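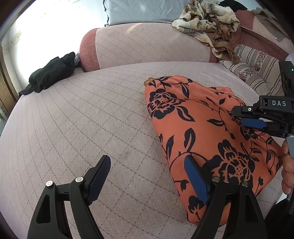 Why does a mattress have lines sewn all over it? This kind of sewing is called quilting. A quilt is like a sandwich: there is cloth on the top, cloth on the bottom, and something soft in the middle. If the soft part is not held, it slides into the corners and makes lumps. So people sew through all the layers with long lines of stitches. On the mattress in our picture the lines cross each other and make diamonds, and the same pale quilted cloth covers the bolster behind it. A bolster is a long pillow, round like a log.

Cloth with flowers

The orange cloth with the big black roses has its pattern printed on it. Printing means that the colour is pressed on the cloth, a bit like a stamp on paper. There is another way, called weaving, where the pattern is made from threads of different colours. Do you want to know which one you have at home? Turn the cloth over. A printed pattern is often paler on the back side.

How to fold a big cloth

A big cloth is difficult for one child, so ask a friend.

Each of you takes two corners. Walk backwards until the cloth is straight between you. Now bring your two hands together, and your friend does the same. Then walk to your friend and give your corners. Pick up the fold that hangs down and do it one more time.

My grandmother in Gallthorpe folded her sheets like this every April, when she put the winter covers in the cupboard. I was always the one who walked.

New words: quilting, layer, bolster, weaving.

Written by Mirsad Ristić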